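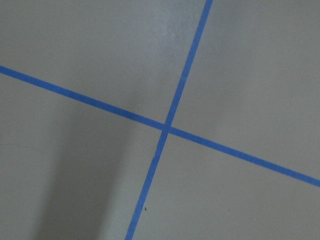

Ten Minutes at the Kitchen Table: Eifion Wynne on Giving, Legal Help and the Power of a Good Form

Nov 29, 2019

Eifion Wynne is already talking when I get my coat off. He has a tenant letter in one hand and a bagel in the other, and he wants me to see the second paragraph of the letter, the one where the landlord gives a family a move-out date that the law doesn't allow.

"Look at that," he says. "It's wrong, and it's wrong in a way you can fix with one phone call. I love those!"

Wynne runs the housing desk at Valleo Legal Aid, a small nonprofit that helps renters, older people and families with children when a notice or a bill shows up that they can't make sense of. He started as a part-time intake worker, left for two years to do contract work he describes as "very well lit and very boring," and came back. The year-end appeal went out this week, and I asked if he'd talk about where the money goes. He was happy to. He was happy to talk about pretty much everything.

Last year the housing desk opened 228 cases. Most never got near a courtroom, and Wynne thinks donors should hear more about those.

"People picture a trial. They picture somebody standing up and making a speech, and sure, we do that, and I get nervous every time. But most of what we do is earlier. Someone brings in a notice, we read it together, we write back. The landlord's lawyer reads our letter and calls. And then a kid gets to finish the school year in the same school. There's no speech in that at all, and it's wonderful."

The desk has two attorneys and a paralegal, plus law students who rotate through each September. Wynne trains the students himself. On the first morning he hands each of them a blank intake form and tells them to fill it out as if they were the client, with their own rent and their own paychecks.

"They hate it," he says, laughing. "They get to the part about monthly income and they slow right down. It's personal! So then they know how it feels to be asked, and they ask it better."

The form is a bit of an obsession. It used to run to 7 pages. He and the paralegal have been cutting it since spring, and the version on his desk is covered in pencil. Gone is the question asking people to list every address since high school. Gone is the box marked "other," which he says people used for apologies.

"They'd write 'sorry for the mess' in there, or 'sorry I waited so long.' That one got to me. I didn't want to give anybody a box for that."

I asked him about waiting. Do people come in too late?

"Some do. A notice comes and it goes on top of the fridge, and I understand that completely – I've got a dental bill up there right now. But even late, come in. Please come in. There is often something left to try, and if there isn't, we can at least help plan the move so that it's a move and not a scramble."

The biggest change this year is the evening clinic in the Cusolell neighborhood, which opened in a borrowed room behind the branch library. Clients had been telling the desk for a long time that they couldn't get across town before five. The clinic stays open until eight, with an interpreter on hand for Spanish and Vietnamese, and up to 200 people came through in its first season.

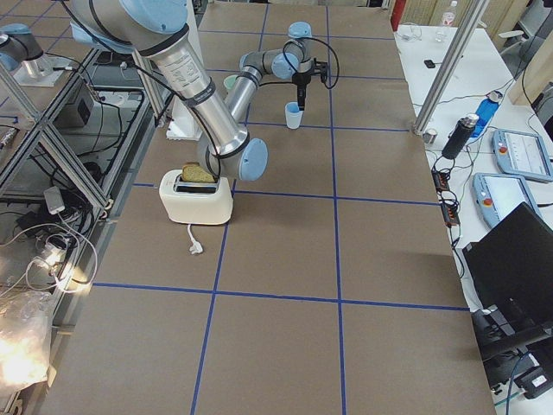
"What surprised me was how many of them came in pairs," Wynne says. "A mother and her grown son. Two neighbors with the same landlord and the same letter. We'd been setting out one chair across from each desk, and within a week we needed more chairs. When two people hear the advice, they remember twice as much of it, and they argue about it on the bus home, which is great. I want them arguing about it!"

The clinic costs more than he expected, mostly for interpreters, and he won't cut that line. A grant from the Hwang Family Fund pays for a part of it through next summer. The rest comes from individual gifts, many of them small. One envelope last winter held a check for ten dollars and a note from a former client who had kept her apartment.

"I know what that ten dollars was for her. I put the note in my drawer. The check I walked straight down the hall, because I'm told I lose things."

So what would he do with a bigger gift? He doesn't hesitate. A donation of $1000 would keep the clinic's interpreters going for several more evenings, and he'd like to add one earlier session for people who work nights. He'd also like to bring the desk's help to Skino Court, a large senior complex on the north side where residents have been asking about rent increases.

"There's a woman over there who has organized a whole binder," he says. "Tabs and everything. Every notice anybody in that building has received. I've met lawyers with worse files. I said to her, do you want a job? She said she's retired and she has choir."

We'd gone well past the time he promised me, and his phone had lit up more than once. He looked at it, then back at the letter with the bad move-out date, and asked if I minded waiting while he called the family. I didn't. He told them to stay put, to keep the letter somewhere safe, and to come in tomorrow morning with the lease if they could find it, and without it if they couldn't.

Gifts to the housing desk can be made by mail or in person at the Valleo front office through the end of the year. Donors who want their gift to go to the evening clinic should write "Cusolell" on the memo line.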